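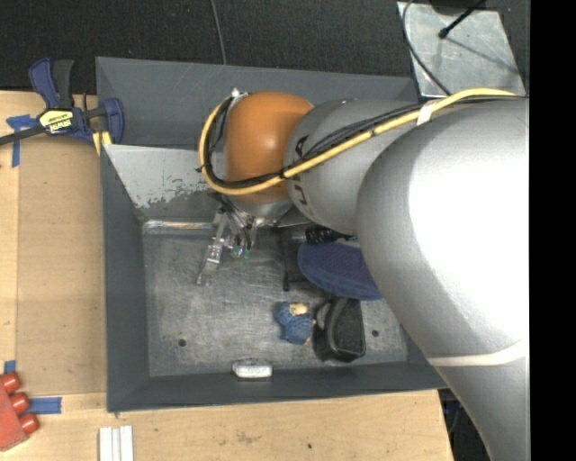
Bench with metal bin and robot arm.

Call for sensory panellists – bottled and cask beer, October intake

Prodby is recruiting 11 tasters for its trained beer panel. The panel assesses finished beer, trial brews and stored samples for small breweries that do not have a sensory room of their own. Previous tasting experience is useful but not required. Training is given.

What the work involves

Sessions start at 18:30 and last up to two hours. Each panellist receives 5 samples per session, served in coded glasses at cellar temperature, and scores them on paper for aroma, bitterness, body, carbonation and aftertaste. Samples are tasted in silence. Discussion takes place once all the sheets have been handed in.

The first block of work covers three items:

Bitamard, a dark mild, compared across two yeast strains.
Poulain, a bottle-conditioned saison, checked for change during storage.
Off-flavour recognition, using plain lager dosed with known compounds (diacetyl, DMS, acetaldehyde and others).

Serving size is 50 ml. Spittoons are provided and their use is expected for the off-flavour samples. Water and unsalted crackers are on the table throughout.

Who can apply

Applicants must be 18 or over and able to attend at least two sessions in each month. You should have no allergy to barley, wheat, hops or yeast. Please do not apply if you are pregnant, or if you take medicine that should not be mixed with alcohol. Smokers may apply but must not smoke in the hour before a session. The same goes for coffee, mints and strong food. Perfume and aftershave should not be worn – they carry across the room.

Current employees of a brewery or beer wholesaler cannot be accepted on this panel.

Screening

All applicants sit a short screening test: basic tastes in water, a ranking test for bitterness, and a set of triangle tests in which the odd sample must be found. Results are sent by email. Those who do not pass may try again at the next intake.

Payment

Panellists are paid £300 for the full block, in two parts – half at the midpoint and half after the last session. Screening is unpaid, but local bus or train fares are refunded on production of a ticket. Do not drive to or from sessions.

How to apply

Write to Osvaldo Holanda, Panel Coordinator, Prodby, Room 205, Jitance House, giving your name, age, the evenings you can manage and any food allergies. A CV is not needed. Applications can also be left at the front desk before 17:00.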